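Chapter 4
Serving Without Fuss: Trays, Tongs and Small Boxes

When I was 24 I got my first job carrying food to people, at a lunch place called Kpodo, and I was sure I already knew how to do it. I'd been passing plates around my grandmother's table my whole life! Then on my first shift I set down a tray so that every guest had to reach over it to get to the bread, and Benedicta Korletey, who ran the floor, took me aside and asked me to sit in the guest's chair and try it myself. I did. I got soup on my sleeve.

So before we get into table plans and folded napkins (Chapter 5, I promise), I want to spend a while on the small stuff you put between the food and the person.

We use cookies to remember your reading place and to improve this site. By continuing you accept our cookie policy. Accept | Settings

I'm a big believer in the light tray. People buy enormous ones and then wonder why their wrists hurt after a party. A small one with rounded corners and a rim is plenty for cookies, cut fruit or a couple of cups, and it goes back in the cupboard without a fight. And please, have a fun one! A plain tray is fine for work, but at home I reach for the one with fruit on it every time, and guests always pick it up and look at it once the snacks are gone.

Tongs are the thing students forget. Fingers are fast, I know, but once five people have been in the same bowl you'll wish you'd put a pair out. Lay them beside the tray, on the side most of your guests will reach from, and leave some space so they can be picked up without knocking anything over.

Then there's the box. I keep one for things like sugar packets or tea bags, and I like a plain color next to a busy tray so the two don't argue. Where it goes is up to you. Some of my students line everything up square with the table edge, and some turn the box so a corner points at the guest, which I've come around to.

Figure 4.1. Strawberry tray, metal tongs and a taupe box on a white surface, with the box turned at an angle in front of the tray.
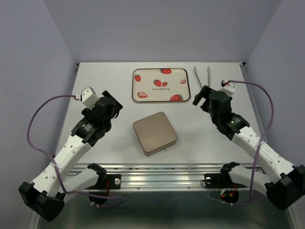

4.1 Choosing a Tray

Start with what you'll carry most often, and measure your cupboard shelf before you go shopping.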